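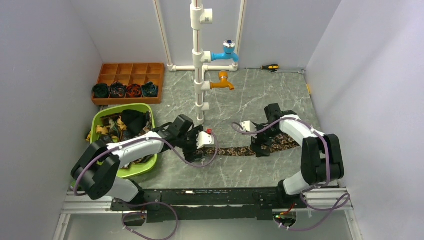 I spent most of Saturday rewriting our house rules for the fabric station, and I'm putting them up because two people from the Sobczak group asked for a copy and the old version was embarrassing. It had 27 rules on it. I counted them while I was crossing them out! Some of them argued with each other, and one told you to log your run in a spreadsheet that got deleted a long time ago.

A bit of background if you're new to this blog. At Ganddale we run two-arm cloth handling: pull a piece of clothing or fabric out of a basket, stretch it, roll it, put it in a cell of the tray. The rolling part gets all the attention from visitors. I care more about what goes on before and after, which is where our bad runs come from. Last spring I went back over 700 recorded runs, and 63 of them had to be thrown out for reasons that had nothing to do with how well the arms moved. Somebody had nudged the tray. Somebody had started with the cloth already half flat, and hadn't written it down. That kind of thing.

So the new list is short, and I tried to write every rule as something you can check with your eyes before you hit go.

Start state comes first

Basket on the left, tray in the back corner, and everything to be rolled goes in the basket in a heap. No folding it nicely first. I know it's tempting (I do it too, my hands just start folding), but a tidy pile makes the first grab way too easy and then your numbers look better than they should. If you want to test a single strip already laid out flat, go for it, just label it as a flat start.

Cables get a look before every run

Trace each one with your finger from base to gripper with the arms parked. You want enough slack for the full reach and no loop that could snag on the basket rim. It takes less time than reading this paragraph. The Novside folks do this once a day and I used to think that was plenty, until we had a cable work itself under a link between lunch and three o'clock.

Hand tools get written down

We share our enclosure with the pipe and faucet setup, so there's often a wrench or a screwdriver on the floor at the back. My old rule said "clear everything," and people ignored it because they were in the middle of a faucet job. The new rule says tools may stay if they're outside the reach of both arms and they're noted on the run sheet. I went back and forth on this one. A rule people follow beats a stricter one they roll their eyes at, at least for hand tools. For anything to do with people reaching in, there's no wiggle room: arms stopped, motion disabled, then hands.

Look at the pads and at the cloth beyond them

Wrist view up on the monitor, every time. Check the pads for fuzz and wear, and check how the cloth is sitting. Dark prints are the worst for this. A bunched-up black floral can hide a twist really well among all those leaves and petals, and the overhead view won't help you much. If it looks knotted, mark the run as "bunched" and keep recording. Please don't reach in and fix it for the robot.

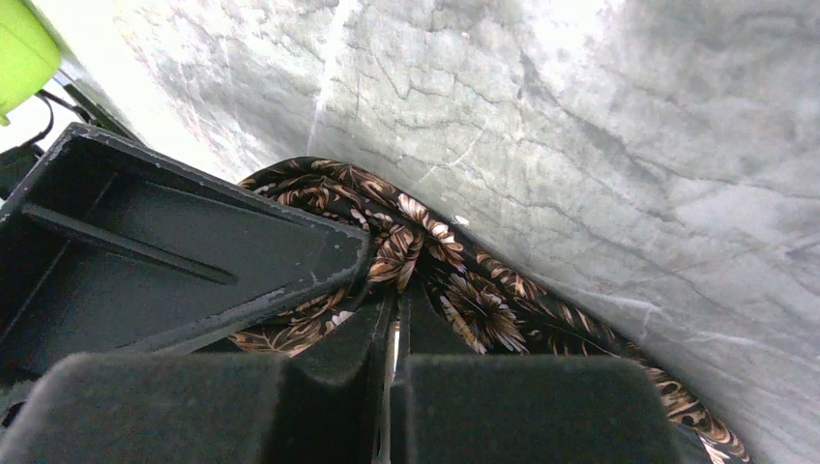 When to call a run dead

We used to let people decide by feel, and you can guess how that went – everyone's patience is different. Now it's 2 failed regrasps on the same piece and you stop. Write down which arm, which piece, and which step. Leave the cloth where it is until you've saved the log, then reset the whole basket, including the pieces that were already rolled.

I got some pushback on that last bit from the Gulleck project, who only reset the piece that failed. Their way is faster, no question. But then your later runs start with fewer things in the heap, and you can't compare them with the full-basket ones. If anybody has a fix for that which doesn't involve re-heaping clothes all afternoon, I'd love to hear it.

Still missing: a rule for lint, and something about who swaps the pads and when. I've got a draft for the pads, but it's a page long, so it needs another pass before it goes up on the wall.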